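Home | Lists | Archive | Search | Subscribe

Farkside Riding Club – members' list
Thread: Winter dressage series, entries and judging
Posted by Araceli Aguirre, October

Hello all,

I am answering Pejman's message from last night here on the list, as several riders wrote to me separately with the same questions.

Pejman Nikzad wrote:

> Two things about the winter series. First, the schedule says entries
> close when the class is full, but it doesn't say how many rides make a
> full class. Last year I sent my form in at 9 in the evening and was
> told the next morning I was on the wait list. Second, can a rider
> bring two horses in the same class? Stidia is coming back from a long
> layoff and I would like to ride her at Training Level, with Edik in the
> same class so he gets in the ring too. I don't mind if only one of them
> counts for points.
>
> Also, is the warm-up going to be in the small arena again? It was
> tight with six horses in there.

Taking these in order.

A full class is 17 rides. That is what one judge can get through in a morning with a short break, and Setsuko Onishi, who is judging the first leg, has asked us to hold to it. When a class fills, the next entries go on the wait list in the order they arrive. Scratches are usually filled the evening before, so if you are on the list please keep your phone on.

Yes, you may ride 2 horses in the same class. Each needs its own entry form and its own fee. Only the higher score counts toward the series standings, and you have to tell us before the first ride which horse is riding for points if you want a horse's own record kept for the year-end awards. We will try to leave at least five rides between your times. If you have someone who can hold the other horse, put their name on the form.
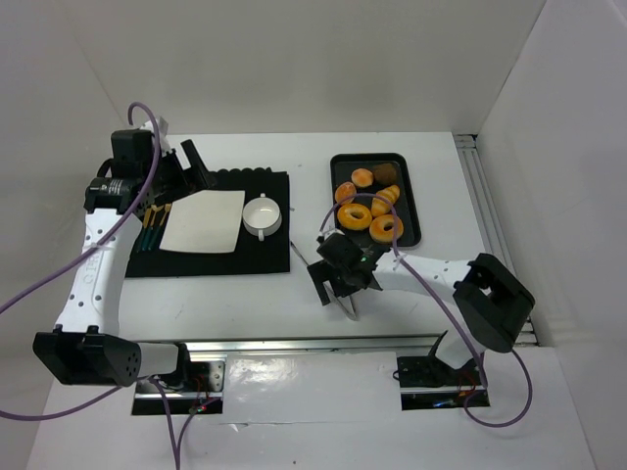
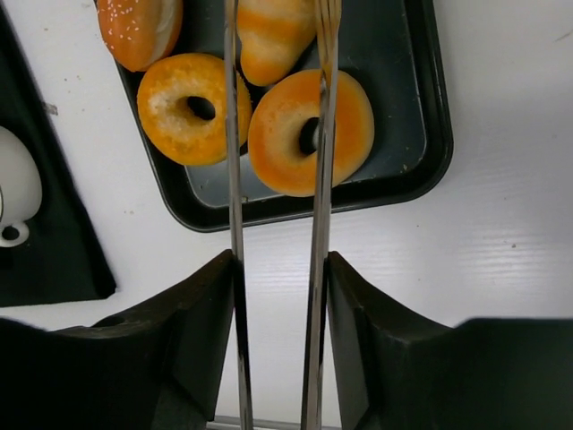
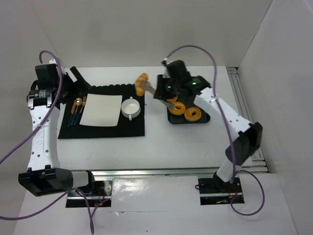 The warm-up will be in the large outdoor ring as long as the footing allows. If it has been raining hard we will have to go back to the small arena, and then the limit is four horses at a time, with the ring steward calling you in. Lamisi Darko is stewarding the first leg. Please listen for her and don't go in early, even if the ring looks quiet. Lungeing is only allowed in the round pen.

A few other points that came up:

Tests. We are using the current tests at every level. Two people sent in forms with last year's test written on them. I have changed those, but please check what you have been practicing. Callers are allowed in all classes except the freestyle.

Freestyle music. Hjørdis Sæther is taking the music files again. Send them to her a week ahead, with your name and the horse's name in the file name. She also asks that you bring a copy on your phone, with the sound alerts turned off.

Scores. A few riders asked how the standings were worked out last winter when Frimpong and his rider missed the third leg. The best three scores out of four count, so one missed leg does no harm by itself. A rider with only two scores is listed but can't place. A scratch on the day counts as a missed leg, and so does an elimination.

Parking. Trailers go in the lower field, cars by the gate. Please don't leave manure or hay behind when you pull out – there is a cart at the end of the row.

Entry forms can go in the box outside the tack room or come to me by reply. Please send them off the list so everyone's phone number isn't in the archive.

Pejman, I have you down for Training Level with both horses, pending the second form.

Araceli

Last updated: October

Previous message | Next message | Back to thread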